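Where Did Everyone Go? Noise and Seating in the Perneo Reading Room

Student project report
Judit Fodor and Béla Szűcs
13th March

Background

The Perneo reading room has 140 seats and a rule about silence. Our project asked which of the two people care about more. We had planned to study the whole library, until we saw how many stairs it has.

Method

We gave out a one-page survey and got 49 back, one of them filled in by somebody who only wanted to complain about the coffee. We kept it, as the coffee question was ours. We also noted which seats were taken, once an hour, for as long as Béla's patience held. Noise was measured with Jimivix, a free phone app that thinks a cough is a truck.

Results

Seats by the windows filled first, every time. Seats near the printer filled last, even when the printer was broken, so its reputation must be doing some of the work. Most people who answered said they wanted total silence. Most of them also said they came with friends – we leave the reader to picture how that goes.

Table space came up more than we expected. People wanted room for a laptop, a book and a lunch that is not allowed in there, and several said they would put up with noise to get it.

Limits

All our counts come from exam season, when people will sit anywhere. Jimivix also lost one afternoon of readings, and we did not go back for more.
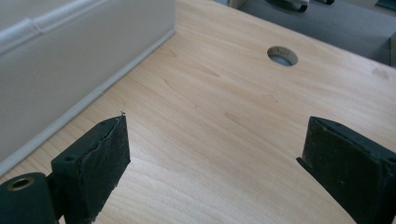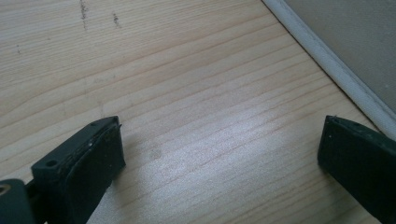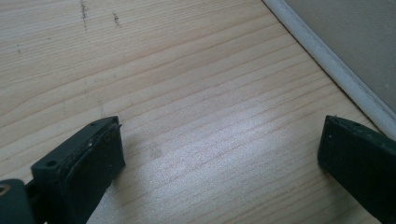 Fig. 1 (three views). Pale wood surfaces with visible grain.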